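Play kitchen bits — Truvmont, July

Quick page before I forget what came from where. Had a big sort through of the toy kitchen things, over 100 pieces all told, most of it from the Suven tub and the rest in dribs and drabs. Cups with cups, fruit with fruit, lids in a pile becuase no lid fits anything. More to follow when the shelves are up.

A few notes first.

Shelf labels are the Trameo ones, pack of 20. Stick well, peel off badly. Write on them before you stick them down.

Solheim crate, number 606 on the side. Pans and the heavier plates go in there. Bottom shelf only please, it weighs a ton.

Fruit and veg — eight went in the bin, split seams mostly. Rest are fine after a wash. The grapes are still missing, if anyone finds them shout.

Pictures get added as I go, so the page will look a bit bare for now. Click for the bigger size.

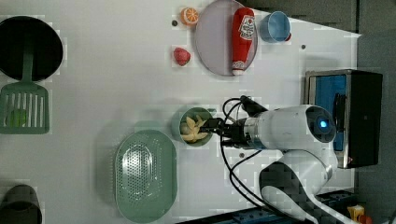
What's the best way to wash play food?
Warm water, a drop of washing up liquid and an old toothbrush for the creases. Leave it on a towel overnight, then back in the tub.

Pan and spatula, both with green handles or green all over — keep as a set. Red ketchup bottle lives with the plates. Strawberry and the half orange to the fruit box. Colander on the hook, the mint one.

Tea set next, probaly after lunch.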